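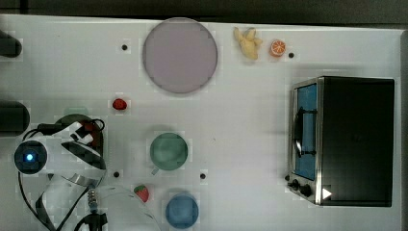
Hanadberg to move to a later slot from episode 194

April 28, 2026

The daily serial Hanadberg will leave its early evening slot after episode 193 and return one hour later from episode 194, the production company Rovumix has confirmed. The running time stays the same. The order of episodes already announced is unchanged, and the weekly omnibus will carry on in its present form.

Episode 194 picks up directly after the hearing at the Lestthorpe boatyard. Wan has signed the statement that clears her brother-in-law but has kept back the second page, which names the buyer of the land. Her mother-in-law finds the envelope in the linen cupboard and puts it back unopened. In the closing minutes the brother-in-law comes home and asks Wan to withdraw the statement altogether.

The following episodes deal with the sale. The family learns that the deposit was paid in December, before the father's accident, and that the receipt carries a signature he could not have written. Wan is blamed at first. She leaves the house for the flat above the chandlery and takes only the child's school things with her. The engagement storyline is set aside during this period and resumes once the land case has gone back to court.

Virgil Căpraru, who has been head writer for the past 73 episodes, said the boatyard plot had been planned to end much sooner. "It was written as a block of 10 episodes," he said. "The hearing needed more room, so the second page of the statement was added and the wedding was moved back."

Cheng-en Tu joins the cast in the new slot as the surveyor who measured the land. The character appears first as a voice on the telephone and is seen in full two episodes later. Tu is contracted up to episode 200, with an option to extend. The surveyor knows the identity of the buyer but is bound by an earlier agreement with the father — the terms of which have not been released.

Recording for the current block is complete up to the return to court. Exterior work at the boatyard set continues for the block after that. Repeats will stay in the morning schedule, one day behind the evening broadcast, and recordings set by programme name should follow the change of time. Those set by clock time will need to be entered again before episode 194.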